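Pladley wash notes, 23 Jun 2020

Linen dyed with the Lota greens should be washed at 27 degrees C with a neutral detergent. Run two rinses. Mahsa Salehi's May tests showed less color loss with the second rinse than with one.
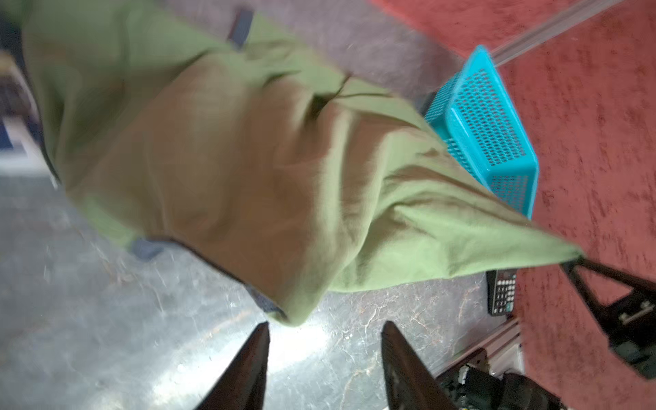
Can the Drullance softener be used on these pieces?

Only after the fourth wash. Before that it leaves a film that slows drying.

Line dry in shade and iron on the reverse side. Send shrinkage readings to Faustine Gautier.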